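Software corner: the grasp queue, the new planner, and a plea about your logs

Quick one this month, half of us are down at Pistoldale for the integration week and I'm writing this between runs. Apologies for anyone I promised a longer piece to. Next time.

Main news is the folding stack. The old version (the one everybody called Wan, after the folder it lived in) is now switched off on both cells. If you have scripts that still import from it they will fail, loudly, and that's on purpose. Use the new package. Same names for most things, the config files moved. Priit Dambrauskienė wrote a converter for the old configs, it's in the tools folder, run it once and then check the gripper limits by hand as it drops the closing speed if you left it as a default.

What changed, short version. Before, perception handed over one grasp point and the planner went for it no matter what. Now it hands over a queue, up to seven candidates, each with a score and an approach direction, and the planner is allowed to say no. If the arm can't reach the top one without the wrist getting near a joint limit it takes the next. Sounds obvious. Took us since the spring.
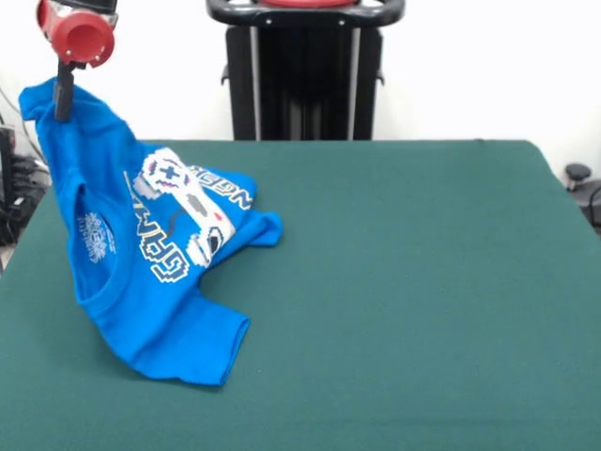 Garment state is where most of the arguments have been. Suryani Pillai's view is that we should stop trying to guess the full shape of the shirt and only ask what we need for the next move: where's an edge, which way is the collar, is there more than one layer under the finger. I've come round to this. With a single pinch near the collar side the cloth goes up in a peak and everything else hangs and twists off it, and on the blue shirt with the game controller on the front the model was reading the print as folds. White blocky outlines on bright blue cloth, strong edges everywhere, you can see why. One sleeve bunched up by the print doesn't help either. The fix for now is dull, we lean on depth near the graphic and turn down the colour edges wherever the print mask fires. The mask is Suryani's and it's small, runs inside the same step, no extra wait.

The neck label turned out to be more use than the print, by the way. Inside label visible means collar is turned out towards the camera, and that's a cheap clue for which end is which. Baiba Kalniņš has added it as a seperate head on the network. It's off by default until she's happy with how it behaves on plain shirts with sewn labels instead of printed ones.

Training set is at 3,505 labelled grasps. Please don't add to it directly, put new ones in the staging folder and Baiba will pull them over. Somebody put in a whole batch with the left and right flags swapped and it took an afternoon to find.

Planner timings. Worst case for a replan is down to 36 milliseconds on the cell computer, with the queue full. That's with the logging on. It will be slower on a laptop, don't send me laptop numbers.

Now contact. Old code went down to a fixed height and closed. Fine on a thick hoodie, hopeless on a T-shirt, where the finger either stops short or shoves the cloth along the felt. New code goes down slowly for the last bit and watches the wrist force, stops when it feels the table through the fabric, then backs off a touch and closes.
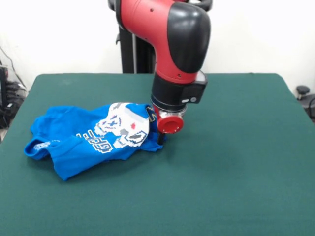

The threshold for that stop is in the cell config and not in the code, so you can tune it without a rebuild. Ivars Juška spent most of a day on it and his values are the ones checked in. Leave them alone unless you change the felt or the finger pads. If you do change either, run the touch test first (fifty presses, bare table, no shirt) and send him the file. He'd like the raw one please, not a screenshot of the plot.

Known problems, in no order:

Picks at the very end of a garment still get marked as good when only one layer has been caught. Watch for it. The score looks high and then the second layer stays on the table.

If perception drops out mid move the planner finishes the move it's on and then waits. It does not go home. We're still deciding if it should. Raimonds Jankauskaitė says yes, I say not while it's holding something.

Queue viewer crashes if you resize the window. Just don't resize it.

The Birasham cell has a different camera height so the calibration file from here will load there without complaint and be wrong. There'll be a check for this in the next release. Until then read the file name before you press anything, I did this myself last week and lost a morning.

On logs. Every run now saves the full queue and not only the grasp that was picked, so we can look back at what the planner turned down. The files are bigger. Disk on the Riltotis server is over 50 per cent full already and we've hardly started. Old test runs with no notes will be deleted in December. If you want yours kept, write a line in the notes field, even "keep" will do.

Next up: two handed regrasp, which Raimonds has working in simulation and nowhere else, and a proper replay tool so we can feed a saved run back through a new planner and compare the choices. Anyone with time for the replay tool, talk to Priit. It's mostly plumbing, a nice way in if you havent touched the stack before.

Release notes are in the usual place. Bugs to the tracker please and not to me in the corridor.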